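Larel hand-guiding kit: two months in

I bought the Larel kit in January, mostly out of curiosity, and it has taken over my evenings ever since. You get a small leader arm that you hold, a follower arm that copies you, and the Plulasgate software, which records everything as you go. My first session started after tea and ended well past midnight!

Setting up took me 40 minutes, most of it spent on calibration (do the wrist joint twice -- the manual is vague on that one). After that it's lovely. The handle is light, the follower keeps up nicely, and picking up little coloured cubes and dropping them in a tray is far more fun than it has any right to be.
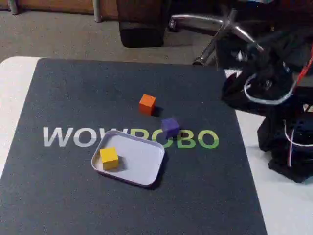
How many demonstrations does it need for one simple task?

I got decent results from 60, as long as I kept my movements slow and moved the starting positions about between goes.

My one real grumble is the trigger on the leader's grip. It's stiff, and after an hour my finger aches. The older Vultasico set I used before had a softer one, though its arm wobbled terribly. I'd also like a foot pedal for starting and stopping a recording, so both hands stay free.

Still, I've saved over 1,000 runs now and nothing has come loose. Next on my list is teaching it to stack.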